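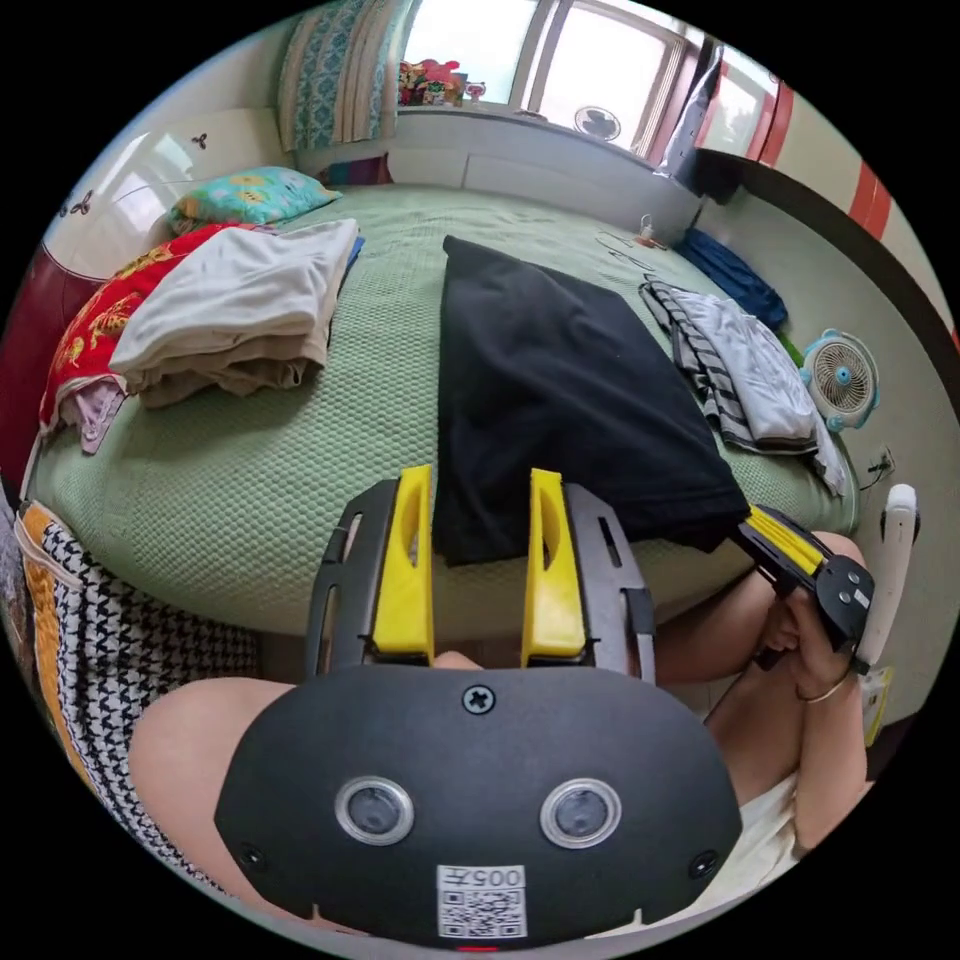

black on green, folded. bed's made at least

ok thread on packing for 10 days with one carry-on. leaving September 2, 2021 and I've changed the plan twice alredy

first stop Akau, then the overnight bus to Bullier. 762 miles total if you count the ferry. bus lets you have one bag underneath, one on your lap — that's it

rule I stole from Italo D'Amico: lay it all out the night before, put a third of it back. he did a whole month out of a school backpack. no idea how

shoes are the killer. wearing the heavy pair, packing sandals, done. not discussing a third pair
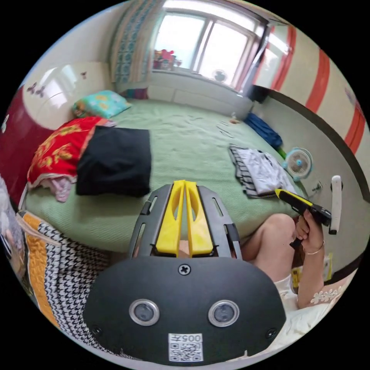
Do you roll or fold? Roll the soft stuff, fold anything with a collar, and put the heavy things down by the wheels.

toiletries: one small bag, bar soap instead of liquid. bar shampoo too but let it dry out first or evrything smells like mint till you get home

laundry on day five in Bullier, the hostel has a sink and a line out back. 68 degrees and breezy all week so things should dry overnight

someone asked about the bag. old Kuroda, nearly 10 years old, one zipper pull is a paper clip now. looked at the new Jimero — nice, too many pockets, I lose stuff in pockets

meds, charger, paper copy of the tickets go in the lap bag. never underneath. learned that one the hard way

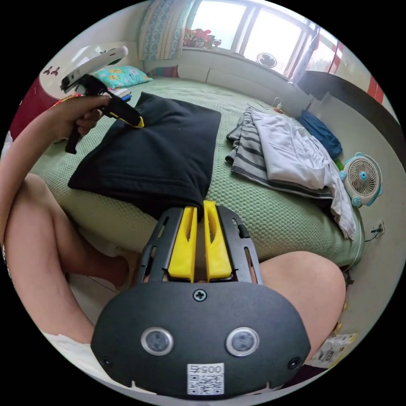
dark cushion, still on the bed. staying home

bus is at 6 so I should sleep. will post from Akau if the hostel wifi works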